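January newsletter
By the Carnegie Hall kitchen team, Nundonthorpe

Yellow trays are back!

We are so pleased to have the big yellow trays back in use at the Kimimham swap shelves. If you came along last winter you'll remember the cardboard boxes, which sagged, split and shed bits all over the floor. Trays are so much easier — you can see what's in them, carry them to the table and wipe them out when you've finished.

We put 139 items through the shelves before Christmas (jam jars, seed packets, a lovely run of cake tins) and we'd love to beat that by Easter. Please bring things clean and put small bits in a tray, never straight on the shelf.

They have had a good few years of use and the floors have gone a bit scuffed and scratched, but a thick rounded rim like that is a joy to get hold of. Warm soapy water and a soft cloth, please — no scouring pads!

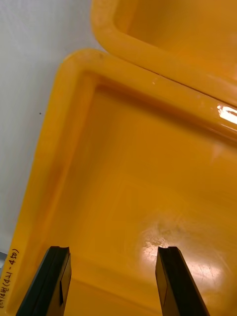 Opening times

The shelves are open from 2 every afternoon in term time. Use the Prudska Lane door and come and have a rummage!

Last updated: January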